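About Kutadell

Kutadell is a small school for people who want to learn to sew, mend and alter their own clothes. We started in February with 4 borrowed machines and a kettle, and we now have 54 regular students coming through the door (some of them drive in from well past the ring road, which still amazes us!).

Chiamaka Yusuf teaches the beginners, and she loves a nervous first-timer. 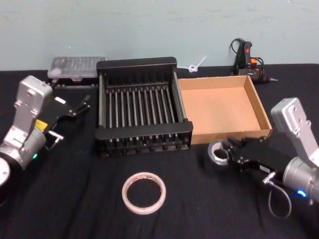
Chiamaka's favourite lesson is all about dark fabric. It hides a wobbly stitch beautifully, but it shows everything else — think of a black cloth spread over a table, with its soft creases and its little specks of lint, and you'll know why she hands out the clothes brush before the scissors. By the second week most people are hemming their own trousers.

Driss Bennani looks after mending and alterations. Bring him a coat with a tired lining and you'll make his day.

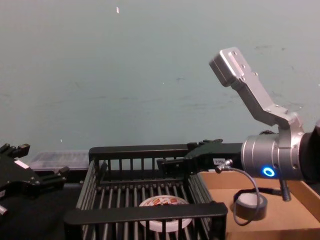
Mending nights are open to everyone, enrolled or not, and they get wonderfully noisy. Bring whatever has been sitting in the cupboard since last winter, in a bag, a box or a black wire basket like this one, and we'll find you a chair and the right colour of thread. Naima Abdelaziz can usually match a button, too.

New classes open on 2024-06-01. Come and say hello!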